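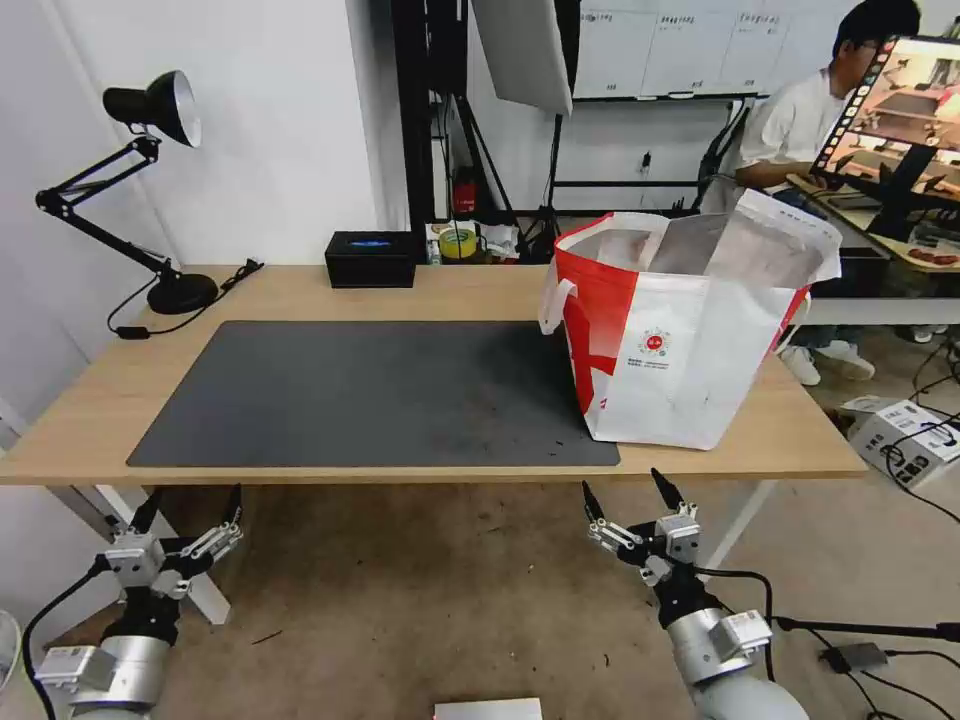 Laltholm Reading Room Cataloguing Project
Progress report to the Siqueira Fund, period ending October

1. Position at end of period

Of the 3,000 parish and estate maps transferred from Molterbridge, 668 now have a full catalogue entry. The target for the period was higher. The shortfall arises from the tithe series, where many sheets carry two or more numbering schemes and each has to be checked against the original schedule before an entry can be closed.

Entries are made at sheet level. Each records title, surveyor, scale, extent, condition grade and former reference. Where the scale is not stated it is worked out from the scale bar and entered in square brackets.

2. Condition and storage

Condition grades run from 1 (sound) to 4 (unfit for handling). Grade 4 sheets are held flat in the lower drawers and are not issued to readers. Linen-backed rolls remain in their original tubes until the second plan chest is delivered. The supplier, Ornora, has moved delivery back by around 6 weeks and has confirmed that the price is unchanged.

Humidity in the store stayed within the agreed range apart from two short rises, both at night — the extractor timer had been set wrongly and has been corrected.

3. Staffing

Érica Bittencourt continues as project cataloguer at three days a week. The post of assistant was filled late, and the underspend on salaries is shown in line 4 of the financial table sent separately. We ask that it be carried forward to the next period.

4. Changes to the plan

The estate maps will be catalogued before the remaining tithe sheets. They are better documented, and readers ask for them more often. Publication of the online index moves back by one quarter. No change to the total grant is requested.

5. Next period

Finish the estate series. Move the rolls to the new chest. Agree the wording of the copyright statement with the Molterbridge office, which has had our draft since the start of the period.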